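Skalico abre as portas e mostra como se ensina uma garra a arrumar a mesa

25 de setembro de 2019

A Skalico recebeu esta semana moradores, estudantes e representantes de pequenas empresas num dia aberto dedicado à manipulação de objetos domésticos. A visita durou a manhã e a tarde, com entradas de hora a hora, e teve como ponto principal uma demonstração feita com copos, uma mesa e uma garra de dois dedos segurada à mão.

A empresa trabalha há alguns anos em automação para cozinhas, refeitórios e lares de idosos. Até agora mostrava os seus projetos apenas a clientes e parceiros. A decisão de abrir ao público foi tomada na primavera, depois de vários pedidos de escolas da região, e as inscrições esgotaram em poucos dias. Passaram pelo local 176 pessoas no primeiro turno e outras tantas ficaram em lista de espera, segundo a organização.

O percurso começava com uma apresentação curta sobre a forma como os robôs aprendem a pegar em objetos comuns. Em vez de programar cada movimento, a equipa grava pessoas a fazer a tarefa com uma garra manual, que leva uma câmara e tem dedos semelhantes aos que serão usados mais tarde por um braço mecânico. As gravações são depois revistas, cortadas e usadas para treinar o sistema. O projeto, chamado Prasix, conta neste momento com 3.176 gravações, das quais 2.391 foram aprovadas na revisão. As restantes serão repetidas ou postas de lado.

Seguia-se a demonstração. A tarefa escolhida foi a arrumação de copos, que os técnicos consideram mais difícil do que parece a quem a vê pela primeira vez. Um copo de papel amolga com pouca pressão e, quando está deitado, rola ao menor toque. Uma caneca pesa mais e tem uma asa que pode ficar em qualquer direção. O operador aproximava a garra, ajustava o ângulo, fechava os dedos devagar e levantava o objeto antes de o pousar de pé noutro ponto da mesa. Cada sequência era curta e, no fim, os copos voltavam a ser colocados em posições diferentes.

Os visitantes puderam experimentar. Formaram-se grupos de 11 pessoas e cada uma teve direito a duas tentativas. O erro mais comum foi apertar demasiado cedo, o que empurrava o copo para fora do alcance dos dedos. Várias crianças conseguiram à primeira, para surpresa dos pais. Um dos técnicos explicou que as tentativas falhadas também interessam, desde que fiquem bem assinaladas, e que um conjunto feito só de movimentos perfeitos deixa o robô sem saber como corrigir um erro.

Uma parte da conversa foi dedicada ao cenário. A Skalico prefere gravar em divisões mobiladas, com toalhas estampadas, cadeiras e objetos do dia a dia em redor, por entender que uma bancada lisa de laboratório ensina pouco sobre uma casa habitada. Os padrões da toalha, as mudanças de luz e os objetos que não fazem parte da tarefa obrigam o sistema a distinguir o que deve agarrar daquilo que deve deixar quieto. Houve perguntas sobre transparências e reflexos, que continuam a ser um problema. Os copos de vidro só entrarão no programa numa fase posterior.

Outro tema levantado foi a privacidade. Algumas pessoas quiseram saber o que acontece às imagens gravadas dentro de habitações. A empresa respondeu que as gravações em casa de particulares só são feitas com autorização escrita e que os participantes podem pedir a eliminação do material. As sessões do dia aberto em que o público pegou na garra não foram guardadas.

A Florncombe, que colabora na parte mecânica, levou um conjunto de pontas para os dedos da garra, com superfícies e durezas diferentes. Os visitantes podiam tocar nas peças e comparar a aderência. Segundo a equipa, a escolha do revestimento pesa bastante no resultado, sobretudo com papel e cartão, e as pontas têm de ser substituídas com regularidade por causa do desgaste. Não foram divulgados preços nem datas para uma eventual venda ao público.

Também esteve presente a Ó Riain, empresa de fornecimento de refeições que pretende testar o sistema num dos seus refeitórios. O ensaio está previsto para outubro e deverá durar 18 dias úteis, fora das horas de maior movimento. Numa primeira fase, o robô ficará limitado à recolha de copos em duas mesas e será acompanhado por um funcionário, que poderá interromper o trabalho a qualquer momento. Pratos e talheres ficam de fora. A Ó Riain indicou que não prevê alterações no quadro de pessoal durante o ensaio.

Entre o público, as opiniões dividiram-se. Uns consideraram o processo lento e perguntaram quanto tempo faltava para ver a máquina trabalhar sozinha numa cozinha. Outros, em especial os que cuidam de familiares com mobilidade reduzida, mostraram interesse em tarefas simples como levantar um copo caído ou trazer uma caneca para mais perto. A Skalico não se comprometeu com prazos e disse que os resultados do refeitório vão orientar as etapas seguintes.

A empresa admite repetir a iniciativa, com mais turnos e uma sessão reservada a escolas profissionais. Quem ficou em lista de espera terá prioridade e será contactado por correio eletrónico. As inscrições são gratuitas, e os menores devem ir acompanhados por um adulto.

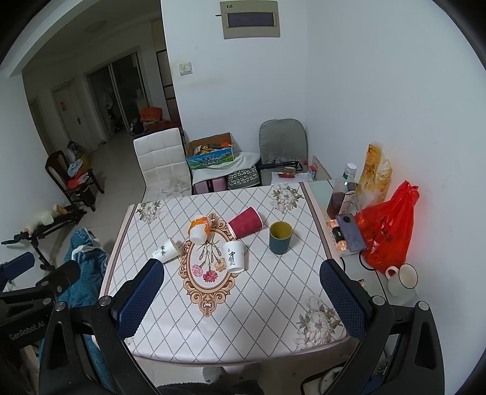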